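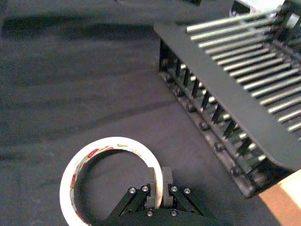 White tape on the packing table, next to the rack.

Hello all! I promised in May that I'd write something about the packing table, and then I didn't, so you're getting it now along with the tape news (yes, there is tape news).

We've changed tape. For years I bought whatever was cheapest and put up with it splitting down the middle every time I was in a hurry, and I've lost whole afternoons of my life to picking at the end with a fingernail. Kristine Baluyot, who does the Ornum parcels, brought me a few rolls of the white stuff from Vimau and I was converted by lunchtime. It tears straight, it sticks to the recycled boxes and you can write on it with an ordinary biro! I've ordered 60 rolls, which ought to see us well past the winter rush. One tip if you're packing at home too: fold the last bit of tape under itself before you put the roll down. I say this to everyone and then forget to do it myself.

Now, the table. A couple of you asked after the last open day whether we'd be getting a new one, and the answer is no, I'm fond of it. It's big and flat and grey and it's been scuffed by more boxes than I could tell you. I had a go at the marks with bicarb and a damp cloth, then with a pencil rubber, which was Kristine's idea and did slightly better. Most of them are staying. We sent out 1069 parcels over the summer so I think it's allowed to look a bit used.
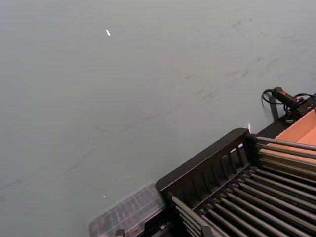 The rack in its corner, with a cardboard tray beyond it and plenty of scuffs.

The rack is the other thing I get asked about. I do like a rack with proper metal rods. Things can stand up between them and you can see what you've got, and crumbs and bits of paper drop through so you only need to lift it and wipe. I tried one of those solid plastic organisers first (a Nalla one, very smart) and within a week it was full of string ends and fluff and one very old mint. It's gone to the Ambrosio lot down the road, who seem perfectly happy with it.

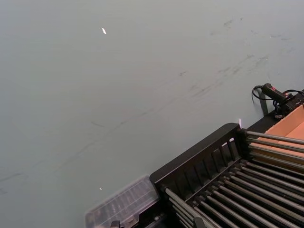 My one rule for the table is that there has to be a good stretch of bare top before anybody starts on a new order. It sounds fussy, I know, but if you start in a muddle you end up with the wrong card in the wrong parcel, and then I'm the one ringing somebody in Truro to apologise. So small things go in a box or a tray, and the middle stays clear. We managed it for nearly all of the last big send-out, 167 parcels in two days, and I only lost the scissors once.

If you've got any spare cardboard trays, the shallow sort that fruit comes in, I'd love them. Drop them by the side door any morning and give a shout, I'm usually in by nine and the kettle's on.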